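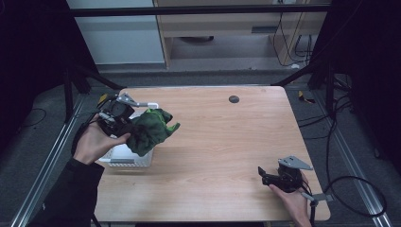 Leblanc, in a written reply to the first draft of this section, objected that households do not sort their washing by fiber content at all, and that a model built on care labels would describe the label more than the wash. The objection was accepted, and the analysis below uses the categories that respondents themselves reported.

4.2 Sorting habits and wash frequency

Of the 912 households contacted in Flidov, 424 returned a complete diary covering 18 days in July. Respondents recorded each load, the items in it, and the temperature chosen. Sorting by color was the most common practice. Sorting by degree of soiling came second and was reported mainly by households with young children. Three diaries listed no machine loads and were left out, so the results rest on 421 households.

Kitchen cloths and hand towels were the items most often moved between categories. The same household might wash them with bed linen one week and with work clothes the next, depending on what was needed to fill the drum. Small textiles of this kind (Figure 4) were also the items most often missing from the diaries, as shown by the follow-up interviews.

Uddin's scale of sorting effort was applied without change. Scores were higher in homes with a separate laundry room, but the difference became small once household size was taken into account. Shared laundry rooms are treated in Section 4.3.

Figure 4. Dark green cloth above a white slotted basket.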